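Lutix Two-Arm Home Helper Kit by Vesus
Ready to assemble. Ships with both arms, both grippers, head camera, wrist cameras, cables and software.

Item 460
Updated 7/13/26

Thank you for stopping by to look at the Lutix! We have been selling arms and grippers to tinkerers, college labs and small shops for a good while now, and the question we hear more than any other is whether we have something that can be put to work in an ordinary home, with ordinary stuff lying around in it. The Lutix kit is our answer. It is a pair of matched arms that you run as a pair, with a camera up top at head height and another small camera at the wrist, so whoever is driving (or whatever software you have trained) gets the wide view and the close-up at the same time.

We put a lot of thought into laundry with this kit. Cloth is hard! A towel never lies the same way twice, and a shirt that was on top a moment ago will slide under something else as soon as you tug at it. The grippers close on fabric from the side or from above, and the two-arm layout lets you steady a heap with one hand while the other one lifts. Our own Hidayah Manurung has spent more hours than she would like to admit sorting clothes this way, and most of the default speed settings in the software are hers. If they feel a little slow to you on the first day, please give them a chance before you turn them up.

The wrist camera is there for the fussier jobs, the ones where the head camera can see the general area but you need to know what is between the fingers.

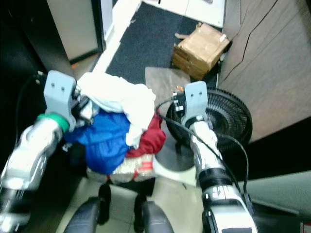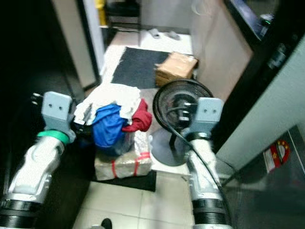 Lutix at work on a heap of clothes, seen from the head camera.

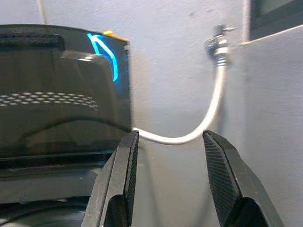
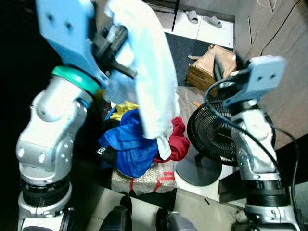 Setup is friendlier than people expect. The arms come with their joints already set at our bench, so you are bolting down the bases, running the cables and plugging in. Ulises Ñahui wrote the printed guide, and he writes the way he talks, which means there are plenty of drawings and a fair number of reminders to check that your cables have slack before you power up. Please do check them. An arm that reaches out to its full length with a tight cable will pull on the connector, and that is the most common repair we see come back to us.

You will want to plan on an afternoon for the first build. After that, packing it up and moving it to another room goes much quicker, especially with a second pair of hands.

What comes in the box
Left arm and right arm, with bases
Two grippers, fitted
Head camera and bracket
Wrist cameras, one for each arm
Cable set, with spare clips
Printed guide and a card with your download code
Kiton control software, one license

What you will need to supply
A computer that meets the Kiton requirements (see the Software tab)
A steady stand or cart
A grounded outlet for each power supply

Choosing your finger pads
The kit ships with the standard textured pads, and they do nicely on towels, T-shirts and most cotton. If you plan to work with slippery linings or thin knits, have a look at the Fülöp soft pads, sold separately. They grab well, but they do pick up lint, and you will be wiping them down more often. Darmawan Majimbun in our shop keeps both kinds on hand and is happy to mail you a sample of the soft ones if you ask when you order.

A few words from a customer
"I bought the Lutix in March for our teaching lab and it has been running most days. The students took to it right away. I would like longer cables on the right side, and I wish the software remembered my camera layout when I close it, but the arms themselves have been solid and the people at Vesus pick up the phone." Ruwan Akanda

We heard you on the cables, Ruwan! A longer set is now listed under Accessories, and it fits every Lutix we have sold.

Warranty and returns
The arms and grippers are covered for 15 months from the day they reach you. Finger pads and cable clips are wear items and are left out of the warranty, though we will gladly replace any that arrive damaged. You have 42 days to send the kit back if it doesn't suit you. Please keep the foam inserts, as the arms travel badly without them.

Orders over $500 ship free within the lower 48 states. For Alaska, Hawaii and everywhere else, write to us first and Azlan Sutanto will work out the freight with you.

Related items: Fülöp soft pads (pair), Lutix long cable set, Lutix rolling cart, spare wrist camera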